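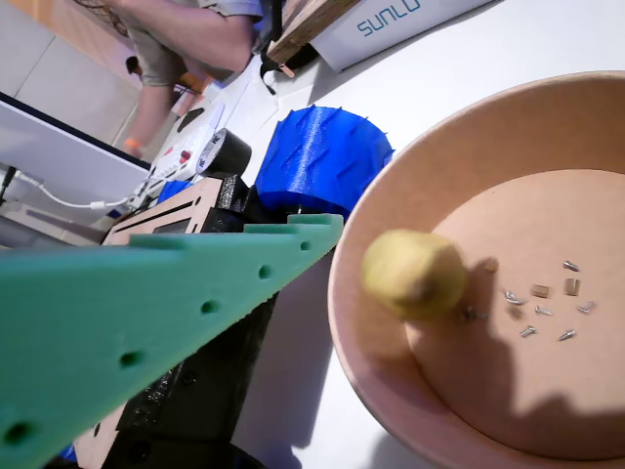 Stedari control stack, pre-run checklist
Bench 2, November, second pass

1. Emergency stop cuts motion from the planner and from manual jog. OK
2. Joint limits loaded from file, none left at default. OK
3. Watchdog halts arm on lost heartbeat. OK. Tried with the Ustedero bridge killed.
4. Gripper command clamped to 0–255. FAIL. Driver accepted 256 and wrapped to 0. Patch open in Goh. 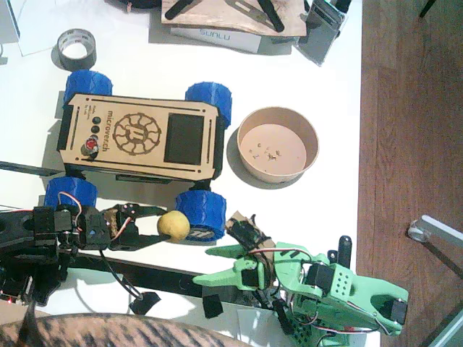
5. Collision model matches table layout. OK after edit. Board and box were missing.
6. Log port 3536 open, clocks in sync. OK
7. Ball detector holds its threshold when the wrist camera moves fast. RECHECK. Drops detections on blurred images. 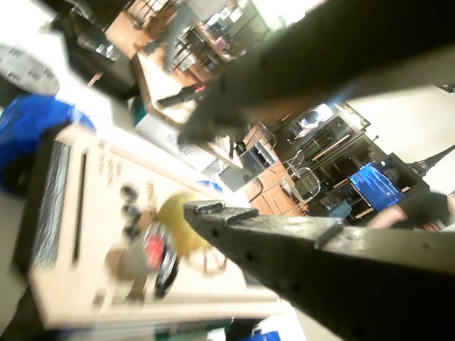
Item 7: wrist view with motion blur, yellow ball on the board.

Item 4 blocks release. Rerun 4 and 7 on Skostia build 6.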